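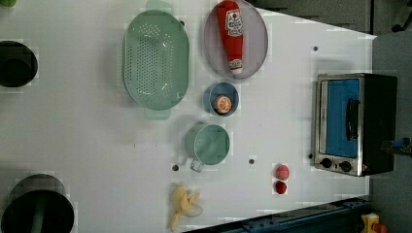 Capucine Roussel
Field editor, The Stemis Letter

Ceasefire holds at Drorkano, road still shut

Short one this time, the line keeps dropping and I have to send before the generator goes off at ten.

The shelling stopped just before dawn. First quiet morning in Drorkano since May. People came out and stood in the street, mostly not talking. A man was sweeping glass off the steps of the pharmacy, the same steps I saw him sweep last month. Bakery opened an hour late and ran out in twenty minutes.

What was agreed, as far as I can tell from the two versions going around: no artillery inside the town limits, no drones over the river, wounded allowed out by the north road. What wasn't agreed is more or less everything else. The prisoner lists were not exchanged. Each side says the other turned up without theirs.

The north road is the problem. It was supposed to open at 8 a.m. for the convoy to Ustix, nearly 46 miles. At noon it was still shut. The military administration says there are mines on the shoulder past the second bridge and that the clearing team needs more time. The other side says the road is clear and has been for days. I have talked to two drivers who tried it on their own and were turned back at the checkpoint, politely, one of them said, with a cigarette.

So the buses are parked behind the school with their engines off to save fuel. The district office has 559 names on the list for Ustix. Patients go first, then families with small children, then anybody over seventy. The list was taped to the school door and the rain got at it, so a clerk was reading it out loud from a chair. She had to start over twice becuase people kept arriving.

Three shells did land after the deadline, all in the fields east of the grain silos. No one hurt. Both delegations have called it a violation, both blame the other, and neither has walked out. I'd take that as the real news of the day, if I had to pick.

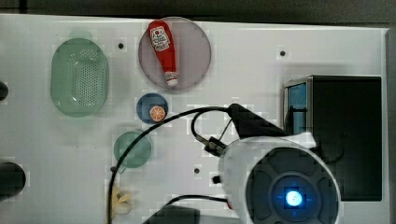 Green colander, plate and ketchup bottle.

On the hospital. Catrin Edwards, the surgeon who has been running the basement ward, gave me ten minutes on a stairwell. Six patients can't wait for the road, she said. Two of them need a kind of surgery that can't be done here with the power as it is. She has asked for a helicopter and been told the word helicopter isn't in the agreement. "I've read it. It isn't. Neither is the word patient." Then she got called back down.

She also wanted it known that the ward has enough blood for now, please stop turning up at night to donate, come in daylight. Passing that on.

Water is back in the lower streets, brown, boil it. Nothing yet above the market. Phones work on the hill behind the church and pretty much nowhere else, and there was a line up there all afternoon. The cash machine is out. The post office says pensions will be paid in person but gave no date.

The talks go on in Tessier, same hotel as before. The mediators want a second paper signed before the first one runs out, covering the road, the lists and the power station. I'm told the power station is the closest to done. An engineer from each side would go in together, no uniforms. Who unlocks the gate is still being argued over. I asked if that was a joke. It wasn't.

Things I could not confirm and am not reporting as fact: that the mayor has left (his deputy says he's in the building, wouldn't bring him out), that troops have pulled back from the ridge, that a second convoy is being put together in Ustix to come the other way with flour. I have heard the flour story from four people and they all heard it from the same cousin.

A correction to the last letter. I wrote that the rail bridge was destroyed. One span is down, the rest is standing, people are crossing on foot by a plank walkway. Thanks to the reader who wrote in from there and was nicer about it then I deserved.

If you have family on the Ustix list, don't call the school, the phone there is dead. The district office is taking written messages at the side window until 6 p.m. Full name, year of birth, who is asking.

More when the road opens or when I get signal, whichever's first.

C.R., Drorkano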